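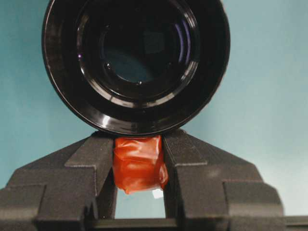
So where did the grant money go this quarter? Mostly into seed potatoes, fencing and a lot of compost.

February, by Thilini Siriwardena
Filed under: Grower Updates

We started the Tilstead plots with 774 seed potatoes, and I'm happy to say more than 700 of them came up! The Rind variety did best. Nukura was slow (it always sulks in clay), but it caught up once we got the beds drained.

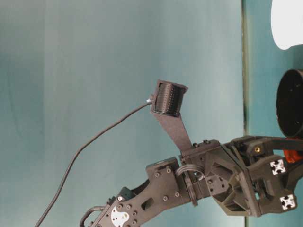
The fence took longer than I told you it would. We ran out of posts, the store in Gonamska was closed for inventory, and Shiyu Lu ended up driving over twice. That put us $100 over on fuel, which I'd like to cover from the compost line if you're okay with it.

Next up is hilling, then the 30 family plots open for sign-up. I still owe you the water bill and will send it when it gets here.

Recent updates
Compost delivery and where we put it
Choosing potatoes for heavy clay
Family plot sign-up rules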